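Skorkik Rectangular Storage Basket, Olive Green

Item no. 428
Sold by Burkari Home Storage

The Skorkik is a rectangular basket for small household textiles: napkins, hand towels, baby cloths, dishcloths. The walls and rim have a fine lattice texture, and a slot in the short wall works as a handle, so you can pull the basket off a shelf with one hand.

We keep it in one color, olive green. It goes on an open shelf, inside a cabinet or on a table while you fold. Cloths can be stacked flat or stood on edge. Standing them on edge makes it easier to find the one you want.
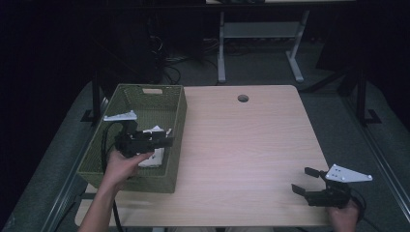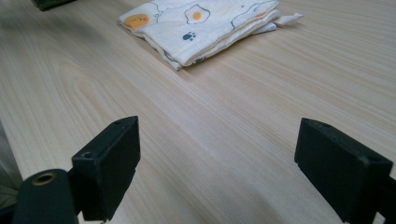

First picture: Skorkik basket in olive green on a light wood-grain tabletop. Second picture: folded cloth with fried-egg print.

The printed cloth is not included. Similar cloths are listed under Kitchen and Nursery Textiles and are sold in packs of 5 or 6, depending on the print.

Care
Wipe with a damp cloth and mild soap. Dry before putting textiles back in. Do not put in the dishwasher. Keep away from heaters and stove tops.

Delivery and pickup
Orders ship from our Prestside warehouse. Pickup is available at the Angelovski Street counter during store hours. Bring your order number. We have sold nearly 4000 of these baskets and restock in January, so larger orders may ship in two parts.

Returns
Unused baskets can be returned with the label attached. Refunds go back to the card used for the order.

Product questions: Nermina Kos, customer desk

Page updated 6th September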